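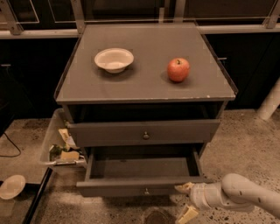 Second-hand bedside drawers smell of mothballs and somebody else's life – how do I get it out?

I bought a pair of bedside cabinets from the reuse shop in Bernent for £40 the two. They're solid, the drawers run well, they fit the gap either side of the bed with room to hoover, and for the three minutes I spent looking at them in the shop they smelled of nothing whatsoever. I now think this was down to the shop, which has a smell of its own strong enough to hide a body.

At home it's a different story. Open either drawer and you get mothballs first, then something underneath that I can only describe as old cardigan. One is worse than the other. With the drawers shut it's bearable during the day, but at night, with the window closed and my head a foot away from it, I'm lying there breathing in 1974.

What I've tried so far:

Wiped everything inside and out with washing-up liquid and warm water. Smelled of mothballs and lemon.

Bicarbonate of soda in a saucer in each drawer for a week. No change that I could detect, though the saucers now smell of mothballs.

White vinegar, wiped on and left. The bedroom smelled like a chip shop for two days and then the mothballs came back, rested.

A can of Rusteo Fresh, the spray in the green tin, which my sister swears by. I used most of it. I don't want to talk about it.

Coffee grounds, because every website in the world tells you to. I now have brown dust in the corner joints of a drawer I'm supposed to keep socks in.

The outsides are painted. The insides of the drawers are bare wood, sides and bottoms, and so is the back panel, which is thin stuff pinned on. I've had the drawers out and there's nothing hiding behind them except one hair grip and a dry cleaning ticket, number 907, uncollected as far as I know.

Is there something that really shifts this, or do I paint the insides, or do I take them back to the shop and let them blend in again? I can't give them a summer in the garden. It's November and I live on the second floor.

Reply 1

Bicarb. Leave it longer.

Reply 2

You've done most of the list, so I won't send you round it again. I've bought a lot of old drawers over the years, some of them on purpose, and the mothball ones are a separate problem from the merely musty ones. Washing-up liquid and vinegar will deal with dirt and a bit of mildew. Mothballs work by turning into vapour, and for however many decades those drawers were shut with a bag of them inside, the vapour went into the bare wood. You've been cleaning the surface very nicely while the rest of it carried on as before.

Two things get it out, air and warmth, and you want both together. Then you seal in whatever's left.

Take the drawers out tonight and leave them out. Don't put them back for any reason, including tidiness. Stand them on end in whichever room you use least, with the open side facing into the room, and pull the cabinets away from the wall so the air can get round the back. If there's a radiator, put the drawers near it but not against it, or the bottoms will curl up and then you'll be on here asking about that. Open the window for as much of the day as you can stand. A cheap desk fan pointed into the empty cabinet does more than all the saucers in the house.

It will smell worse for the first few days. Warm wood gives it up faster, and you'll think you've made a terrible mistake. Shut the door on it and sleep somewhere upwind.

I'd give it two weeks, and go by your nose first thing in the morning. By the evening you've stopped noticing anything, and you'll declare victory and put your jumpers in. Better still, get someone who doesn't live with you to have a sniff. They will enjoy being asked more than you'd expect.

While they're airing, sand the insides of the drawers. Nothing heroic: 100 grit by hand, sides and bottoms, going with the grain, then hoover and wipe with a barely damp cloth. The top layer of old wood holds a surprising amount of smell and that takes it off, along with your coffee grounds. Wear a mask. Don't sand the painted outside unless you know what the paint is. If they're old enough for mothballs they may be old enough for lead, and the test kits aren't dear.

Then seal. People will tell you to use emulsion, and I did once, and six weeks later I had mothballs in a tasteful off-white. Water-based paint mostly lets it straight through. What you want is shellac, either as a clear sanding sealer or a shellac-based primer if you're painting over it. I use the Selico clear one simply as it's what the hardware shop near me keeps. Any will do so long as the tin says shellac. Dewaxed if you're putting paint on top.

Two thin coats on every bare surface. That means the inside of the drawer, the underside of the drawer, the outside of the drawer sides, the back of the drawer front if it's bare, and then the inside of the cabinet itself, including the roof of it, which everyone forgets and which you'll find with your face. Don't coat the runners thickly or they'll stick. One thin wipe there, and rub a candle along them when it's hard.

It dries fast. It also stinks of meths while you're doing it, so windows open and no candles until it's finished, for reasons I hope are clear. After a day or so that's gone, and meths at least has the decency to leave.

About the back panel: if it's thin board pinned on, it's usually the worst offender. It's rough, it soaks everything up, and it was never finished. You can seal it, but if one cabinet is a lot worse than the other I'd suspect the back. Ease the pins out with an old table knife, get a sheet cut to size, pin the new one on. It costs next to nothing and takes twenty minutes, or an afternoon if you stop to read the newspaper that's stuck to the old one.

Comment from the person who asked

Thank you, this is the first answer anywhere that hasn't involved a saucer. Drawers are out and lined up in the hall like a very dull museum. You're right about it getting worse. The neighbour asked if we'd had someone in to do the moths.

Question about the back panel: the bad one does have a different back from the other. Darker, and a bit furry to the touch. Is that your culprit?

Comment from Reply 2

Furry is your culprit. Don't bother sealing furry. Wear gloves, take it off, and put it straight out with the rubbish before you start feeling sentimental about it.

Reply 3

Slightly against the above, I wouldn't go straight to shellac. Once it's sealed it's sealed, and if you've trapped a lot of smell behind it you'll get it back through every scratch and screw hole. I'd air for a month at least.

Also nobody has mentioned activated charcoal. I don't mean barbecue charcoal (I tried that, it had firelighter in it and the drawer smelled like a bonfire at the dentist's). The stuff sold for fish tanks is good. Sandu do it in mesh bags and one bag fits a bedside drawer. You put the bag in, shut the drawer, leave it a few days, then put the bag on a sunny windowsill and use the other one in the meantime. I had a chest that had belonged to an aunt who was at war with moths from her wedding day onwards, and it took from the clocks going back until just before Christmas. It never went entirely. It went down to the point where I only notice it when I'm looking for a swimming costume, so twice a year.

Things I tried that did not work, to save you the bother:

Cat litter. Worked no better than bicarb, and the cat took an interest.

Lavender bags. You end up with lavender mothballs, which is a grandmother.

Cedar blocks. Pleasant, but see lavender.

A slice of bread soaked in vinegar and shut in the drawer. I found this tip in a book from a charity shop and forgot about the bread.

Newspaper, scrunched up tight and changed every day. Better than you'd think, and free.

One more thing. Wash whatever you've already kept in there before you put it back. I spent a fortnight blaming a drawer for what was by that stage entirely the pillowcases.

Comment from Reply 2

Fair point on waiting, and charcoal's fine for the tail end of it. I'd still seal. I'm 43 drawers into this hobby and the only ones that have ever come back on me were the ones I didn't shellac, plus the emulsion one, which we've covered.

Comment from Reply 1

Or just leave the bicarb longer.

Comment from the person who asked

Update for anyone who finds this with their head under a pillow. Furry back panel came off on Friday and I carried it down two flights at arm's length. New one is on, slightly crooked, facing the wall where it belongs. Sanded both lots of drawers, two coats of sealer, candle on the runners.

The good one now smells of nothing. The bad one smells faintly of meths and, if you put your nose right into the corner at the back, possibly of cardigan. I can live with cardigan. Charcoal is on order for that one.

I haven't dared put the socks back yet. The coffee never did come out of one of the joints, so I've varnished over it.

Contact us | House rules | Copyright remains with the people who posted | Back to top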